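Tiditz: Teaching an Arm to Work in a Tight Spot
Project report, Intro to Automation, May 2, 2022

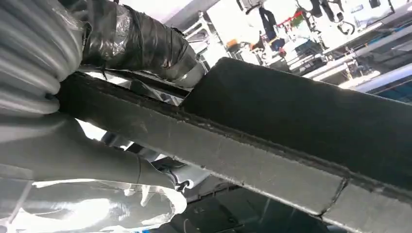 Usha Marar
Student, controls and wiring (and most of the sweeping)

So our team picked the hard one. There was a list of projects on the whiteboard at the start of the term, and most of them were the usual stuff: sort the blocks, stack the cups, follow the line. Ours said "reach past obstacle, touch target, come back out" and I thought, how bad can that be? Pretty bad! But also the most fun I've had in any class so far.

We called the project Tiditz. It doesn't stand for anything. It was the name of the folder where we kept the first version of the code and after a while it felt wrong to change it.

What we were trying to do

The idea is that in a real shop a lot of the places you'd want a robot arm to get to are crowded. There are hoses and ducts and beams in the way, and the arm has to slide in along one path and back out along the same one without leaning on anything. If you look at what the wrist camera sees, you get the picture pretty fast: big ribbed hose up in one corner, a duct wrapped in black tape and foil next to it, and then a long grey beam running right across everything. The arm in its plastic cover goes underneath. The open space is mostly up and to the right, and it's so bright back there that the camera has trouble with it (more on that later).

For grading, the run had to do 10 reaches in a row with no contact. Contact meant anything, even brushing the hose. We argued about the hose because it's soft and who cares, but the rule was the rule.

The setup

We did the work in the Plornlow bay, which is the long side of the shop with all the good daylight. The arm was already mounted so we didn't have to build that part. What we did have to do was the camera mount, the cable run, the cover, and all of the software that decides when to move and when to stop.

The planning side runs on Trillow, which is the little program we wrote for saving waypoints. You move the arm by hand to where you want it, hit save, move it again, hit save. Then Trillow plays the points back in order. Our first list had way too many points in it and the arm moved like it was having second thoughts the whole time. We cut it down to four and it smoothed right out. I wish I could say we worked that out with math – we just kept deleting points until it looked good, and then went back and did the math for the report.

Speed was capped at 900 on the controller's own scale, where 1000 is full. We never ran near that inside the tight area. For the last stretch we dropped it way down and just waited.

The cover

I want to talk about the plastic sleeve since I spent so much of February on it. The arm needs a cover so dust and tape bits don't get into the joints. Sounds easy. The trouble is that a loose cover bunches up when the wrist turns, and then you've got a wad of plastic sitting right by the camera or, worse, sticking out to the side where it can catch on something. A tight cover doesn't bunch but it pulls on the joint and the motor has to work harder.

We tried a tight one first. The motor current went up on every turn and I got nervous and took it off. The loose one is what we stayed with. It still crumples near the end, as you can tell, and I never got rid of that completely. What helped was adding extra room in the software, so the arm thinks it's fatter than it is. It's kind of a cheat but I asked and it's a normal thing to do.

The bright background problem

Okay, the camera. Our plan was to use the long edge of the beam as a guide. It's straight, it's always there, and there's a dark lip along the top of it that shows up well against the lighter face. Find that line, figure out the angle, and you know how the wrist is tilted. Great plan!

Then the daylight got us. With the shop behind it washed out almost to white, the camera would darken everything to make up for it, and the area under the beam turned into one big shadow. Some runs we had a perfect line and some runs we had nothing. There's also a shiny metal strip just above the beam that throws back a lot of light, and for a while the code was happily following that one. It's nearly parallel to the beam, so the numbers looked fine and the position was wrong. It took me an embarrassing number of evenings to catch that.

Fixing it was two changes. We locked the exposure so it quit adjusting itself, and we told the code to ignore anything too bright. The jagged dark line across the lower part of the beam also confused the line finder, so we made it look only at the stretch to the left of that.

How it went

We used the Mousavi sheet to log every try, which is just a table with the time, the speed, the light, and whether it touched. More than half of our early tries had a touch in them, nearly all on the way out. Going in, you're slow and careful. Coming out, our code used to take a shortcut between the last two points. Once we made it go back exactly the way it came, the touches pretty much quit.

On the graded run we got all 10. I didn't breathe much.

What I'd change

I'd start on the camera way sooner and the cover a little later. I'd also put the log sheet in place on the very first day – we have a couple weeks of early runs that we only half remember, and I'd love to have those numbers now. And I'd label the cables. Please label your cables.

The code and the log are in the class folder under Tiditz, and the waypoint list is the file with "final" in the name twice.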